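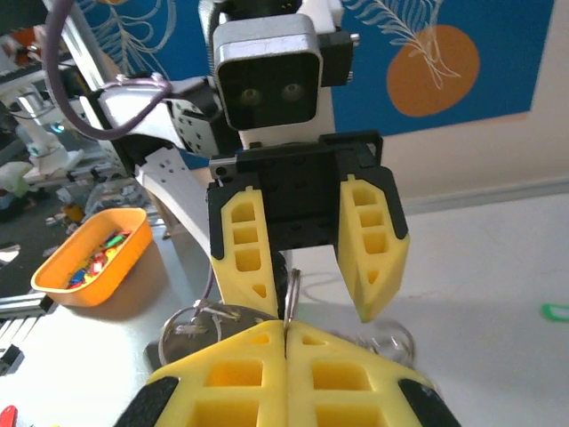
A key ring with several keys attached.

The actor and writer Hussam Twal has died after a short illness, his family said. He was 67.

Twal was best known for playing the night porter Najjar in the long-running television drama of the same name, a part he took on in his thirties and came back to for a one-off special two years ago. He died in hospital in the early hours of the morning with his wife, the set designer Raghda Qudah, beside him.

"Hussam worked until he was too tired to hold a script," Qudah said in a short statement. "He would want people to watch something daft tonight and go to bed late."

Twal trained as a surveyor before joining a touring company at 24. His first screen role was a single line in the crime film Skirketti, and most of his early work was on stage. Najjar ran for 17 series, and he appeared in all but 2 of them, missing those while he recovered from a back operation.

Malou Hedegaard, who directed him in the final three series, said he learned everyone's lines as well as his own and would feed them quietly to younger actors when they dried. "He did it without moving his mouth," she said. "You could play the take back and never see it."

He also wrote two stage plays. The second, Suder, about a ferry crew laid off in winter, opened in a 700-seat theatre in February and has since been booked for a tour. The producer, Shayne Gilchrist, said the remaining dates would go ahead as planned and that the cast had asked to carry on.

Pornthip Saengthong, who played the hotel manager opposite him in Najjar for nine years, said she had spoken to him last week. "He was complaining about the soup," she said. "We talked for an hour and most of it was the soup."

Twal is survived by Qudah, their two daughters and a grandson. The funeral will be private. The family has asked for no flowers, and said details of a memorial event open to the public will be given later in the year.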